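## Sandwich Saturday, and what I've learned about lettuce

Hello from the Sturkcombe lunch table!

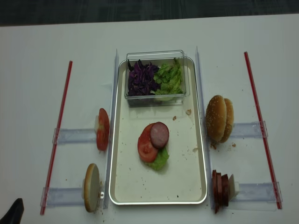

So the June sandwich lunch is nearly on us again and I've been asked (by Meenakshi Dhillon, who knows I can't resist) to write up how we build a decent salami and salad bun. I have opinions. You have been warned.

Lettuce goes first. I used to put the tomato straight on the bread and then wonder why everything had turned to mush by half past twelve. A whole leaf makes a lovely raincoat for the bun, and it wants to be a proper flat one, a bit bigger than the tomato. The torn stuff is for scattering on later, or for people like Gunhild who want half a garden in there.

Then tomato, then salami. I know Chaminda Wickramasinghe does it the other way round and I know he will be writing in, but I like the salami on top of the tomato so you get the salty bit first. Cut your tomatoes fairly thick. If you can read the newsletter through a slice, it's too thin! Use a bread knife if your other knives are as blunt as mine, and put the slices on kitchen paper for a few minutes before they go anywhere near a bun.

Now, red cabbage. I was a doubter for years – school dinners have a lot to answer for – but shredded finely it gives you a really good crunch and it keeps far better than lettuce does. Shred it the night before if you like, squeeze over a little lemon and it'll be perfectly happy in the fridge. Do keep it to its own side of the tub, though, or you'll have purple lettuce, and the children will notice.

Buns: we're having the soft round ones from Bech again. Please slice them on the morning and not the evening before, as last year's had gone like cork at the edges. Butter right up to the crust, both halves. I don't mind what sort of butter. Magdy Ait Ali has asked for a dairy-free spread as well, so there'll be one of those with its own knife, and please, please leave that knife where it is.

We're making 70 buns this time, which sounds a lot until you remember how quickly they went after the walk. If you can bring any of the following, tell Meenakshi by the end of the week:

- red cabbage, whole or shredded
- lettuce with big flat leaves
- ripe but firm tomatoes
- clear tubs with lids, with your name on the bottom
- a tray with a raised edge

The tray with a rim is my one real request. Buns shed crumbs like nothing else, and it's so much nicer to tip them into the bin at the end than to chase them across a white table with a damp cloth. Adom Arthur is on the vegetarian fillings and is being mysterious about a beetroot thing, so leave him some room at the end of the table.

We start building at 11 and eat at half past twelve. Come and put a few together even if you can't stay for lunch, and bring an apron if you're wearing anything you care about. Beetroot, remember.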